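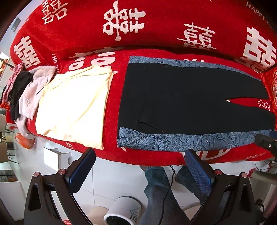 Search the manual

4. Tuning the garment segmenter

10th December, by Yanti Hutapea

1. Open Falix and load the wrist camera stream.
2. Set the mask threshold to 100.
3. Draw one mask per garment. Trousers with side panels in a second color get a single mask covering both.
4. Exclude printed covers and cushions under "Background".
5. Press Save, then Replan.

Note: Large lettering on a sofa cover may be labeled as a garment. Lower the threshold in steps of 3.

Caution: Stop the planner before you edit masks.

Related
Gripper calibration
Error 373: no grasp found
Exporting masks to Postusis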